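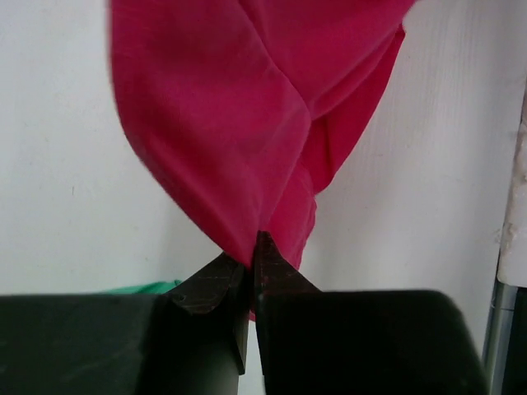 Cloth in the gripper, open day at Allar, wrist camera

Re: Open day at Allar, cloth handling demo
Posted by tornillo_16

As I promised in the other thread, I write my notes from the open day. It was in January 2020 and I was in the second group, 21 persons if the list at the door was correct. Please excuse my English, I will try to be exact.

The demonstration was given by Rigoberto Flores. The task has two parts: take a pink cloth by the gripper, and bring it to a small stand with a thin pole which is on a white table. We could follow on a monitor what the wrist camera sees. I asked for some pictures and Mr. Flores was kind to send them to me by e-mail.

What interested me most is how little of the cloth is held. Only the lowest tip is between the fingertips. I had expected a deep grasp, with much fabric inside the jaws. Mr. Flores said that a deep grasp is safer for carrying but worse for putting down, for the reason that the cloth then opens in a way you did not plan.

The software is called Tornine. I did not understand everything about it, so I do not write about it.

Posted by Nutsugah

Thank you for this! I was in the first group and we saw mostly the slides, lucky you.

But I don't agree about the small grasp. I work with knitted goods and if you pinch only the tip, the fabric can twist. Look at your own picture, it is twisted. With a twisted cloth you have no idea where the corners are.

Posted by tornillo_16

Yes, it is twisted, I agree. But is it from the grasp, or was it twisted before? From one picture I can't say it. I should have asked.

Here is the other one I wanted to show. I put it for the people who asked about the stand.

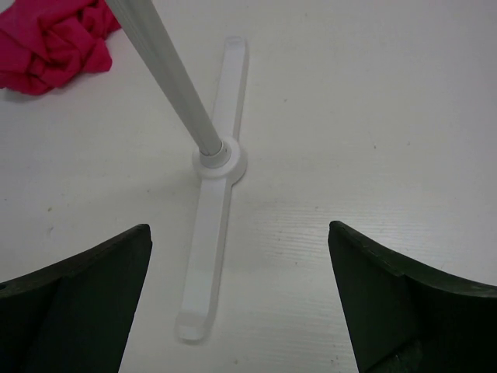
The stand on the table, with the cloth at the upper left

The base is a flat white bar with a round hub in the middle, and the pole comes out from a gray collar. I didn't measure it.

Posted by flarance_user

Is the pole leaning or is it the camera? If the pole leans I would not trust any result from that day.

Posted by Aníbal Bedoya

I think this is too strong. A camera at the wrist is near to the things and looks from above, so a straight pole can look very inclined. I had the same discussion with my students in April, when we mounted ours. We lost two afternoons looking for a mechanical error that did not exist.

My question is a different one. How many attempts did they show, and how many were good? At an open day one sees what the host wants to show.

Posted by tornillo_16

Mr. Bedoya, it is a fair question. They told us around 152 attempts in the weeks before, but they did not give the rate of success. A lady next to me asked for it two times and the answer was "it is getting better." I did not like this answer very much.

Posted by flarance_user

OK, I accept the point about the camera. I still would put a level on that pole.

And 152 without a rate is only a number. Was there a handout?

Posted by tornillo_16

There was a handout of two pages, but it is about the company. Nothing on the cloth.

Posted by Nutsugah

Did they try with any other fabric? The pink one looks soft and a little fuzzy, that is easy to hold. I would like to see the same thing with lining material.

Posted by tornillo_16

In my group only the pink one. I will write to Mr. Flores and ask him about lining, and also about the twist. If he answers I put it in this thread.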